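Bon, je sors de la journée portes ouvertes de l'atelier Budine et il faut que je raconte ça tout de suite, avant d'oublier la moitié. Fil un peu long, désolée d'avance pour vos notifications !

Le contexte pour ceux qui débarquent : Budine, c'est le labo de robotique installé dans l'ancienne filature, derrière la gare de marchandises. Une fois par an, en décembre, ils ouvrent les portes et montrent ce sur quoi ils travaillent. Pas de scène, pas de micro, on se promène entre les postes et on pose ses questions aux gens qui bossent dessus.

J'étais là dès l'ouverture, à 10 h, et il y avait déjà la queue jusqu'au parking à vélos. Ils attendaient 500 visiteurs, ils en avaient compté 464 à l'heure où je suis partie, et ça continuait d'arriver (beaucoup de familles, pas mal de bibliothécaires aussi, vous allez comprendre).

Premier poste : un bras qui plie des torchons. Très lent, très appliqué. Un gamin à côté de moi l'encourageait à voix haute, « allez, allez, le coin ! », et toute la rangée s'y est mise. J'ai regardé trois torchons en entier sans m'en rendre compte.

Deuxième poste : le tri de visserie par Pladbridge, qui était invité cette année. Moins spectaculaire, mais la dame du stand m'a expliqué pendant un quart d'heure comment ils règlent la lumière au-dessus du bac, et je suis repartie avec deux pages de notes. Si quelqu'un ici fait de la vision industrielle, je vous les recopie volontiers.

Et puis le poste pour lequel j'étais venue : Lendden, le projet « rayonnages ». L'idée tient en une phrase, prendre un livre debout sur une étagère et le remettre à sa place. Vous le faites sans y penser, moi aussi, et c'est un cauchemar pour une pince.

Pourquoi c'est dur ? Les livres sont serrés, on ne peut attraper que le dos, et le dos glisse. Si on pousse trop, tout le rang part vers le fond. Si on ne pousse pas assez, le livre ne bouge pas. Et chaque couverture a sa façon à elle de glisser : le mat, le brillant, le toilé, le plastifié de bibliothèque (le pire, paraît-il !).

Leur approche : un doigt qui s'appuie sur le livre pour le décaler un peu, puis la pince qui vient le saisir une fois qu'il dépasse. Ils disent l'avoir copiée sur le geste des magasiniers, qu'ils sont allés filmer pendant tout un hiver. J'adore ce genre de détail.

Ils ont enregistré presque 1,000 essais depuis le printemps (écrit comme ça sur leur panneau, à l'anglaise, j'ai d'abord lu « un essai » et j'ai trouvé ça courageux). Les ratés sont gardés aussi, avec un petit mot de la personne qui était aux commandes. Le meilleur que j'ai lu : « trop confiante ».

Le truc qui m'a scotchée, c'est l'écran à côté du poste, où on suit le travail depuis le poignet du robot. On est littéralement dans l'étagère. Tout est penché, tout bouge, et on se surprend à retenir sa respiration quand le bout du doigt est contre le livre blanc, avec son voisin au liseré vert juste à côté.

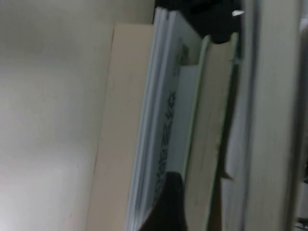 Joana Amaral me répond déjà que le plus dur reste de ranger : chez elle, sur les rayons du fond, même une main humaine doit écarter les voisins avant de glisser le livre, alors elle demande si Lendden s'y attaque aussi.

Oui Joana, j'ai posé la question ! Ils s'y attaquent, mais pour l'instant seulement quand il reste assez de place. Écarter et insérer en même temps, il faudrait un second bras, et celui-là arrive au printemps si le budget suit. Ils cherchent justement des bibliothèques pour leur dire quels rayons posent problème, je te mets en contact si tu veux.

J'ai eu droit à mon tour aux commandes, d'ailleurs. 2 minutes chacun, minuteur de cuisine à l'appui. J'ai coincé le livre de travers, l'ingénieur a dit « classique » très gentiment et l'a redressé à la main. Mon respect pour ceux qui font ça toute la journée a triplé.

Côté pratique : entrée libre, café correct, vestiaire minuscule (venez léger). Les ateliers pour enfants se remplissent dès le matin, inscrivez-vous en arrivant. Le bus s'arrête à Seixas, ensuite c'est dix minutes à pied le long du canal.

Je remets mes notes au propre ce soir et je les ajoute à la suite. Si vous avez des questions sur Lendden, posez-les ici, j'ai gardé l'adresse de l'équipe et ils ont promis de répondre !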